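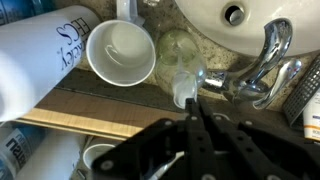

What do you keep on the bathroom counter?

Ghazal_H
Shared bathroom, one sink, granite top. The vanity is 42 inches wide and all the daily stuff lives on it: shaving cream, toothpaste, electric toothbrush, hand soap, mouthwash, plus a mug and a water bottle that never seem to leave. The drawers are full of hair things and first aid. No medicine cabinet, only a big flat mirror with a wood frame, and I am not taking that down.

I wipe the counter every couple of days and every time I have to move everything to do it. I'd like fewer things out, or at least a better way to group them. Budget is $70. Renting, so I'd prefer not to drill.

sekar.k
Get the drinkware out of there first. A glass beside a faucet gets knocked over sooner or later, and with an undermount sink it either goes in the bowl or on the floor. We keep one plastic cup and that's it.

After that, one tray. Put everything that's used every morning on the tray, and lift the tray when you clean.

Yoga Nugroho
I disagree about the tray. We had one for a year and water got under it and sat there. When I finally picked it up there was a ring on the stone that took me a whole evening with baking soda paste to get out, and I can still find it if I look. On granite I would leave things standing directly on the counter, where you can see what's wet.

sekar.k
Get one with feet. The Florkix tray has rubber feet and the air gets under it. I've had mine since September and no ring.

Yoga Nugroho
Feet collect crud too. But OK, better than flat.

EricaM
Is the granite sealed? That matters more than tray or no tray. Put a few drops of water on it and wait ten minutes. If the spot goes dark, it needs sealer. I used Flilura on ours, one bottle did the whole vanity with plenty left. Ask the landlord before you do it. Mine paid for the bottle.

Also mouthwash. The blue kind drips down the outside of the bottle and leaves a blue circle. That one goes under the sink at my house no matter what.

Ghazal_H
Did the water test, no dark spot after ten minutes, so I think the sealer is fine. Will check again near the faucet, where it gets the most splashing.

I pushed what I could to the back. 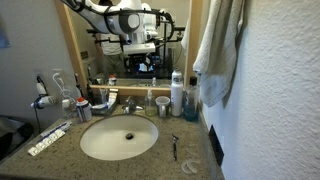 Counter and mirror. Toiletries along the back, towel on the hook at the right.

hakim_t
That's not bad at all. You have a good part of the front of the counter free on both sides of the sink. I'd leave the soap where it is, to the right of the faucet, and work on the rest.

1. Mug goes back to the kitchen, or gets a job. Ours holds razors.
2. Water bottle goes to the bedroom.
3. Mouthwash and shaving cream go in a bin under the sink.
4. Toothbrush and toothpaste stay out. You already have the gray holder for the toothpaste.

Total cost is one bin.

EricaM
Agree with all of it except the shaving cream. If somebody shaves every day that can is going to end up back on the counter within a week. Move the things you use once a day or less and be realistic about the others.

I'd think about where the towel hangs too. It comes down right next to the bottles at that end. If you pull it off in a hurry you could take the mouthwash with it. Another reason to move the mouthwash.

sekar.k
Still say tray. With that list it would only have to hold three or four things, so it could be a small one.

Yoga Nugroho
With three or four things you don't need a tray. You pick up three or four things.

hakim_t
For the under sink part, measure around the drain pipe before you buy anything. I bought a two-level Lapiņa pull-out, almost $60, and it hit the trap by half an inch. Sent it back and used two shoebox-size plastic bins.

Ghazal_H
Thanks, all. Measured. There's 7 inches clear on the left of the pipe and a bit more on the right, so a narrow bin on each side will work. Mouthwash and backup toothpaste on the left, cleaning spray on the right. Shaving cream stays out for now. The water bottle I'll have to negotiate.

No tray yet. Sorry, Sekar.

sekar.k
Give it a month.

Last updated: 7 March 2018

Related topics
Getting hard water spots off a chrome faucet
Towel hooks or towel bars in a small bathroom?
Caulk around undermount sink turning yellow
Narrow bins that fit beside a drain pipe
How often do you reseal granite?

Rirnmont Home Board uses cookies to keep you signed in. By continuing to browse you agree to our use of cookies.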